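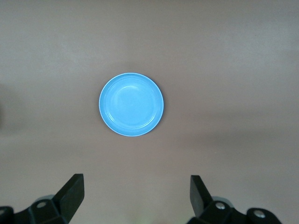

Small blue plates have a gray film after washing, how to remove it and are they still good?

Asked by Rocío Soler
Home and Kitchen > Cleaning

Hello to all. I have a set of small plates in light blue, with a raised rim and a shallow middle, more like a saucer than a dinner plate. They are sold under the name Kelomness and I bought 6 of them in November, for the children of my sister when they come to eat at my home. I believe they are plastic but I am not sure which kind, because the paper that came with them is already in the trash. On the back there is only a small symbol which I can't read well.

My problem is the following. After some weeks in the dishwasher, the plates became dull. When I pass my finger on the plate I feel something like very fine powder, and when I wet the plate it disappears and the blue is strong again. When the plate dries, the film returns. It is worse in the circle in the middle, where the flat part meets the sloping part. One of the plates I always washed by hand, as it stays at my desk for cookies, and this one is still bright like the first day.

What I have tried:

Washing again by hand with normal dish soap. No change.
Baking soda with a little water, on one plate. Maybe a little better, but now I see thin scratches if I turn it under the kitchen lamp.
A different dishwasher tablet (before I used Dranley, now I use the cheap one of the supermarket). No change, or a little worse.

The water in my town is hard, my kettle gets white inside very quickly. The program I use is the long one, the hottest. My dishwasher is old and I don't know if the salt compartment works, the light for it never turns on.

My questions are three. Is the film from the water or is it the plastic that is breaking? Can I remove it without more scratches? And if it does not go away, can the children still eat from these plates? The whole family comes on 23rd December and I would like to put them on the table, but I don't want to give them something that is bad.

Thank you in advance and excuse my English please.

3 answers

Answer by Ezequiel Lorente
Marked as helpful by the person who asked

Dear Rocío, I had the same with some bowls from Roleck, so I can tell you what I did, and also how you can know which of the two things you have. English is also not my first language, so we are two.

First make the test with vinegar. Take the worst plate and put on one half of it a piece of kitchen paper wet with white vinegar, the normal one for cleaning or for salad. Leave it ten minutes. Then rinse with warm water, dry it with a soft cloth and wait until it is completely dry. This waiting is important. A wet plate always looks good, you wrote it yourself.

Now compare the two halves. If the half with vinegar is bright and the other is dull, you have lime from the water, and your plates are fine. If both halves look the same, then the surface of the plastic is worn, and vinegar will not repair it.

If it is lime, you can do all the plates together. I use a wide plastic box, I put in 100 ml of vinegar and 700 ml of warm water, and I lay the plates in it one by one for fifteen minutes. For deeper bowls you need more, so make the same mixture again. Turn them over once so that both sides get the vinegar. Then rinse very well, and wash one time with dish soap because the smell of vinegar stays a little. For the circle in the middle use an old soft toothbrush, without pressing. Please do not use the green side of the sponge, and no more baking soda. It is a fine powder but it is still a powder, and on a shiny plastic it can leave marks. The scratches you have now will stay, but on a light color they are not so visible when the plate is on the table and not directly under a lamp.

Never mix the vinegar with bleach or with any product that has chlorine. I write it because somebody reading this page may have the idea.

For the future, look at the salt of your dishwasher. In old machines the light often does not work, mine neither. Open the compartment at the bottom and look if you see salt or only water. Some water is normal there, but you should also find salt under it. In the manual you find how to set the hardness of the water, and most towns publish their number. Also use the rinse product, it helps more with plastic than with glass in my experience.

And use a cooler program, if the plates are allowed in the machine at all. The symbol on the back, try to take a photo of it with your telephone and make it bigger. If you see a small plate or glass with water drops, they are for the dishwasher. If there is no such symbol, I would wash by hand. Put them in the upper rack in any case. The heating part in many machines is at the bottom and the plastic does not like it.

About the children: lime is the same that is in your water, they drink it every day. A plastic with a few fine lines I also continue to use. I throw away a plate when it has deep cuts where the food stays, when it is cracked, when it became sticky, or when the color goes to the cloth when I wipe it. And I don't put them in the microwave unless it is written that I can.

Answer by Begoña Arroyo

just buy new ones, they are cheap. I had these type of plates in yellow and after one year all of them were ugly. Now I have the white ones from Aguirre that are ceramic and no problem. If the children break one it is not the end of the world.

Comment by Rocío Soler: Thank you Begoña, but the smallest one is two years old and throws everything, so ceramic not yet :)

Answer by Horațiu Ilie

I agree with the test of Ezequiel, but I want to add something about citric acid, for people who cannot stand the smell of vinegar. You can buy it as powder in the baking section or in the drugstore. One tablespoon in one liter of warm water is enough, and you use it in the same way. Dissolve it fully before the plates go in. It has no smell and the rinsing is faster.

You say that you feel a powder with the finger. Lime is normally more rough, like very fine sand. If it feels like flour, it can also be rest of the tablet that was not washed away. This happens when the machine is too full or when the spray arm is blocked. Take out the arm, most of them turn or click off, and look into the small holes. I found a cherry stem and a piece of label in mine. After cleaning it the glasses were also better.

I don't agree fully that the cheap tablet has no influence. You changed it and you say a little worse. I would change one thing only each time, otherwise you don't know what helped. First the salt, three or four washes, then look. Then the tablet.

Comment by Emiliano Vidal: Does the citric acid work also for cups with a print on them? I have two with animals and the print is already a little weak.

Comment by Horațiu Ilie: I would not leave these in the bath. Wipe the inside only, with a cloth, and rinse immediately.

Comment by Rocío Soler: I made the test with the vinegar on the worst one. The half with the vinegar is clearly brighter, also dry. So it is lime, at least most of it. The plate where I used baking soda is also better but the lines are there, this one I will keep under the plant. In the compartment for the salt there was no salt, only water. I have ordered a package. Thank you both very much, I will write again after some washes.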